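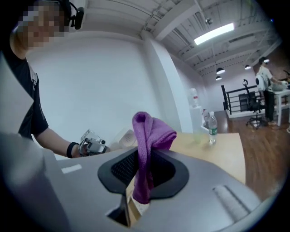

Page last changed: Tuesday, 4:12 pm by B. Sepp

Outpatient Rehab Team – Minutes, November
Bodthorpe Clinic, upstairs meeting room, 8:00 am

Present: Wim Vandenberghe (chair), Baiba Sepp (minutes), the OT and PT staff on shift, front desk.
Apologies: speech therapy, night float.

1. Previous minutes
Accepted with one correction. Under item 4, "shoulder class" should read "hand class."

2. Hand class after wrist fracture
Eight patients are enrolled. Wim asked if the group could start grip work earlier in the session, as people are tired by the time they reach it. PT staff would like to keep the warm-up first and cut the seated talk to a handout. Agreed to try this until the next meeting. Home exercise sheet to be reprinted in larger type.
Action: Baiba to redo the sheet.

3. Putty and splint material
The order from Coppens came in short again. We have enough medium putty but almost no soft. Splint sheets are fine. Front desk has called twice and was told the rest is on back order. The spending limit for the quarter is up to $1000 and we have used most of it. Wim will ask if soft putty can go on the ward account.
Action: Wim.

4. Waiting list
There are 62 people waiting for a first hand therapy visit. Most are routine. Tendon repairs are still being seen in the first week. Discussion of a Saturday clinic – no decision, staffing not clear. OT staff asked that referrals without a surgery date be sent back the same day instead of sitting in the tray. Agreed.

5. Scheduling software
Lakerix will be switched off at the end of the month and everything moves to Votolance. Old appointments will carry over but notes attached to them will not. Anyone with precautions written in the appointment notes must copy them to the chart before then. Help line is extension 1213. Training is at lunch, in two groups, sign-up sheet by the kettle.

6. Treatment room 2
Door still sticks. Height-adjustable table has been repaired and is back in use. Please wipe down the arm rests between patients and put the wedges back on the shelf.

7. Other business
Student placement starts next month. Baiba is lead supervisor, with one PT as backup – name to be confirmed.
Parking permits need renewing at the front desk.

Meeting closed 8:50 am. Next meeting same time and room, item 4 first.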